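Two burners are enough

What I learned about cooking from a small glass cooktop and too many frying pans

31 January 2019

When I moved into my present flat, the kitchen was the last room I looked at. The agent opened the door, said "gas", and closed it again. Only after I had signed did I understand that the cooktop had two burners, and that I had come with pans enough for six.

I grew up in a house where four pots were always on the fire. My mother considered a meal with fewer pots a snack. So in my first weeks in the flat I was angry with the cooktop. I cooked rice, took it off, cooked onions, took them off, and at the end everything was ready at a different time and nothing was warm. I even asked for a price on a bigger one. The shop in Levgate wanted $755 for the appliance, and the stone bench would have to be cut again, which they could not promise to do without a crack. I thanked them and went home to my two burners.

Since then I have become fond of this kind of kitchen, and I have visited quite a lot of them. In the older part of Levgate, where the houses were divided into flats, the two-burner gas cooktop is the normal thing. The people who live with it have developed their own habits, and I have borrowed most of them.

The first pan

The first habit is to decide which pan is the main one. In a large kitchen you can be undecided. In a small one, the pan that stays on the left burner is the centre of the meal, and everything else must go around it.

For most cooks I visited this is a dark non-stick frying pan of middle size. It is not a beautiful object. It is bought in a hurry and replaced when the surface becomes tired. But it fries an egg without argument, and it is light enough to lift with one hand while the other one holds the plate.

I was told many times, and with some passion, that I should not heat it empty. A non-stick surface does not like a high flame with nothing in it. Put the oil in first, keep the flame at medium, and have patience. I used to think medium heat was for people who are afraid. Now I use it for nearly everything.

The second pan

The second pan is where people allow themselves some colour. Ceramic pans in pale blue, cream and soft green have come into many kitchens in the last years, and I understand why. On a black cooktop, a light pan looks fresh, and you can see the butter change colour in it. In a dark pan I have burned butter more often than I want to write here.

Ceramic needs its own manners. It does not like the spray oils, which leave a sticky film that is very hard to remove. It does not like to go from the flame directly under the cold tap. If you let it cool on the bench and wash it with a soft sponge, it stays smooth for a good while. If you do not, it starts to hold on to the eggs, and then you have a pretty pan for toasting nuts.

My own came from Melis, a small homewares shop near the station that sells everything in colours you would choose for a baby's room. The woman at the counter advised me to buy the shallow one, and she was right. A shallow pan lets the steam go, so mushrooms fry as they should, and it is easy to move away from the flame when the other dish needs attention.

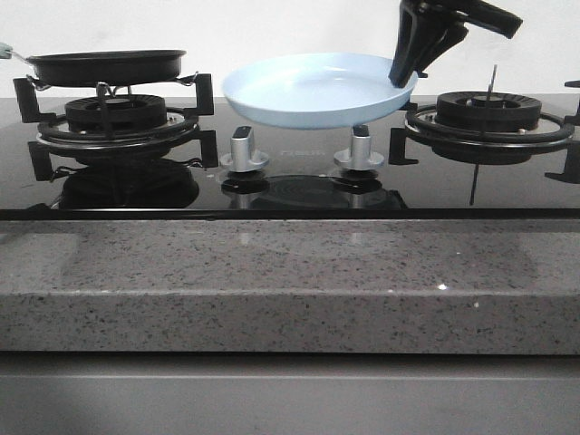 Glass, stone and a white wall

A black glass surface is a strict teacher. Every drop of water leaves its mark, and a grain of salt under a pan can scratch it. I wipe it after each meal with a damp cloth and then again with a dry one. The pan supports come off, and I wash them in the sink once a week with hot water and a brush. They must be completely dry before they go back.

The knobs are a question of taste. Metal knobs that stand up from the glass, at the front, are easy to reach, but they collect grease around the base. In many models they pull straight up, and you can wash them in warm soapy water. Look in the manual before you pull.

Speckled grey granite, on the other hand, forgives you everything. Crumbs disappear in it, so I pass my hand over the bench to know whether it is clean. The wall is less kind. A plain white wall behind a gas flame looks very good for one month. In a rented flat in Indow I saw a wall washed so often that the paint had become shiny in one place, in the shape of a cloud. A washable paint costs a little more and is worth it.

Cooking in the right order

The last habit is the most useful - begin with the food that can wait. Rice can wait under a lid. A stew can wait a whole evening. Fish cannot wait, and an omelette even less, so they come at the end, when both burners are free.

In February I will cook for a table of friends from the Driltard evening market, with the same two burners. There will be a lentil stew made the day before, flat breads from the dark pan, and mushrooms from the blue one, which will go out in turns while people are already eating. Somebody will have to stand at the stove for 90 minutes. I have already bought the wine for that person.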